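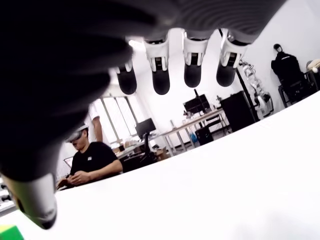
3.2 Tisch, Licht und Sitzhaltung

Wer über gemeinsam genutzte Arbeitsräume schreibt, kommt früher oder später auf den Tisch zu sprechen, und wir möchten es an dieser Stelle ausführlicher tun, als es in der Literatur zur Raumplanung gemeinhin üblich ist. Der Tisch entscheidet mit darüber, wo man sich hinsetzt, wie nah man einander kommt und wohin die Hände wandern, wenn sie gerade nichts zu tun haben. In unseren Vorgesprächen war von den Stühlen viel die Rede, vom Licht auch, von den Tischen aber fast nur dann, wenn jemand sich an einer Ecke gestoßen hatte.

Für die Erhebung standen uns zwei Tischformen zur Verfügung, die wir nach ihren Entwurfsnamen Pirkska (rechteckig, 140 cm lang) und Drustau (mit geschwungener Kante, 214 cm an der längsten Stelle) nennen. Beide haben eine weiße Oberfläche. Das war zunächst eine Entscheidung der Beschaffung und hatte mit unserer Fragestellung wenig zu tun, doch im Lauf der Auswertung haben wir uns darüber gefreut, denn so ließ sich der Einfluss der Kante leichter von dem der Farbe trennen. Die Beleuchtungsstärke auf der Tischfläche wurde vor jeder Sitzung auf 700 Lux eingestellt und nach jeder Sitzung noch einmal geprüft.

In einem weißwandigen Raum mit weißer Tischfläche wird es allerdings sehr hell, und mehrere Teilnehmende haben uns das auch freundlich, aber deutlich gesagt. Hilde Dijkstra hat deshalb vorgeschlagen, die Angaben zum Blendempfinden getrennt nach Tätigkeiten auszuwerten, wofür wir ihr sehr dankbar sind. Beim Lesen auf Papier wurde die Helligkeit überwiegend als angenehm beschrieben, beim Schreiben mit Bleistift eher als anstrengend. Wer ein VR-Headset trug, machte zur Blendung meist gar keine Angabe – für diese Gruppe zählte der Tisch vor allem als etwas, das man mit den Unterarmen findet.

Gerade die Haltung dieser letzten Gruppe verdient ein paar Worte mehr. In Abb. 4 sitzt ein Mann mit Headset nach vorn gebeugt, den Kopf geneigt, die Hände vor dem Körper zusammengeführt, ungefähr auf Höhe der Tischfläche. Wir haben für diese Haltung den Arbeitsbegriff »gesammelte Haltung« eingeführt und unterscheiden sie von der offenen Haltung, bei der die Hände weit auseinander liegen oder gestikulieren. Sneha Pant hat beide Formen in einem Kodierbogen beschrieben, der aus der älteren Baloch-Skala hervorgegangen ist und sich nach einiger Eingewöhnung recht zügig anwenden lässt.

Ausgewertet wurden 200 Sitzabschnitte. Die gesammelte Haltung kam an beiden Tischen vor, am Drustau jedoch häufiger, und sie hielt dort auch länger an. Wir vermuten, dass die geschwungene Kante den Stuhl ein wenig näher heranlässt und die Arme dadurch von selbst zur Mitte finden. Beweisen können wir das mit den vorliegenden Daten nicht, zumal die Stuhlhöhe frei gewählt werden durfte und wir es versäumt haben, sie in den ersten Sitzungen mitzuschreiben. Ein Teil des Unterschieds könnte also auch vom Stuhl herrühren. Die Erhebung am zweiten Standort in Zosham, die im Januar beginnt, wird mit fester Sitzhöhe durchgeführt, im Übrigen aber mit denselben Tischen und derselben Beleuchtung.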